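Cottage food bill: the sales cap and the testing clause
State and Local forum > Food and Farm Laws
Page 1 of 1

pepperjar_lid
Has anyone read the cottage food rewrite all the way through? I keep seeing people share the "free the home kitchen" graphic, and I don't think most of them got past the first page. The part everyone likes is there. You could sell pickles, salsa and fermented stuff straight to the buyer without a licensed kitchen. Then section 3 says any acidified or fermented product has to be tested by an "approved laboratory" before the first sale and again any time the recipe changes. No list of approved labs. No price. The department gets to write that later.
I sell at the Barroso market and have 20 recipes. You do the math on that, I don't want to.

hensandhoney
I read it. I'm still for it. Right now I can't sell a jar of salsa at all. With the bill I could sell one if I pay for a test. That's better than zero.

Odell_Flats
Better than zero is how we got the last one. Remember? The baked goods law was supposed to be simple too, and then the rules came out with the label wording and the training course and the county sign-off. It took me until November to get a piece of paper saying I could sell banana bread.
When a bill says "the department shall adopt rules," read that as "we haven't told you what this costs."

hensandhoney
I got my baked goods registration in under a month, so it depends on your county.

Odell_Flats
Good for your county.

mtnview_canner
Can somebody explain why jam gets a pass and pickles don't? Both have acid in them.

pepperjar_lid
Jam from regular fruit is already acid enough and it's full of sugar. Pickles start as a low acid vegetable and you add vinegar to bring the pH down. If you skimp on the vinegar or pack the jar wrong, you can end up above 4.6 and then botulism is a real worry. So I get why they treat them differently. I'm not arguing with the science. I'm arguing with sending the same dill recipe to a lab again because I swapped the mustard seed.

brinebucket
Does it really say that? I read "material change to the formulation." Mustard seed wouldn't be material.

pepperjar_lid
Says who? There's no definition of material change anywhere in the bill. I looked twice.

brinebucket
OK, I went back and looked and you're right, no definition. I'd still be surprised if an inspector went after you for mustard seed.

Odell_Flats
I've stopped being surprised.

countyroad206
Different question. Who asked for the lab clause? It wasn't in the draft that was going around last summer. I have a copy and section 3 in that one is just labeling. Then the Wemari people show up at the hearing in favor of "a balanced approach," and now we have mandatory testing. They run a shared kitchen and they rent it by the hour. If home sellers have to pay for tests and shared kitchen users don't, guess who picks up business.

hensandhoney
Do you have anything showing they wrote it, or just that they were in the room?

countyroad206
Just that they were in the room. And that shared kitchens are exempt. Page 3, bottom.

hensandhoney
Licensed kitchens are exempt because they're already inspected. That isn't a plot.

countyroad206
An inspection looks at your sinks and your fridge. It doesn't tell you the pH of the salsa. If the worry is the salsa, test everybody's salsa.

mtnview_canner
That's a fair point and I was ready to disagree with you.

brinebucket
The cap bothers me more than the lab. It's 100 units a month for anything fermented. A unit is one container, so a half pint counts the same as a gallon. I can sell 100 jars on a good weekend. What does the number of jars have to do with safety? Either the recipe is safe or it isn't.

Odell_Flats
Nothing. It's there so the grocers stay quiet.

brinebucket
Maybe. The sponsor's office told me it was "a starting point." I asked what it was based on and they said they'd get back to me. They haven't.

pepperjar_lid
I wrote up the section by section notes I promised. Pasting them here so they don't get lost. Correct me where I'm wrong.

Section 1, definitions. Mostly fine. "Home producer" now includes renters, which the old law left fuzzy.

Section 2, where you can sell. Farmers markets, farm stands, your own porch, and delivery inside the state. No mail order and no consignment, so the Jurnholm co-op still can't put your jars on a shelf.

Section 3, testing. Acidified and fermented foods only. First batch of each recipe, plus any "material change." Lab must be approved, no list yet.

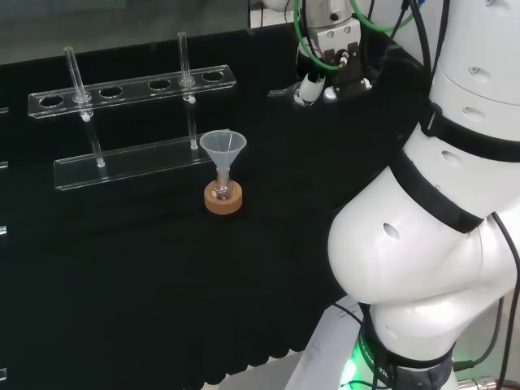 Section 4, sales cap. 100 units a month, fermented only. Nothing in it about raising the number later.

Section 5, penalties. First one is a warning in writing. After that it's a fine, amount set by rule. See Odell's post.

brinebucket
Section 2, does delivery mean I have to drive it myself?

pepperjar_lid
"By the producer or a member of the household." So yes, or send your kid.

hensandhoney
Thanks for doing that. I still think you pass it and fix section 3 next session. If it dies, we wait two more years with nothing.

Odell_Flats
When did they ever fix one next session?

countyroad206
I'm going to ask for two amendments, a definition of material change and a home pH meter log in place of the lab for vinegar pickles. Barkik Township market vendors are sending a letter with the same ask. If the sponsor won't take either one, I'm signing in against.

mtnview_canner
Would a meter log hold up? Mine drifts if I don't calibrate it.

countyroad206
So calibrate it and write that down too.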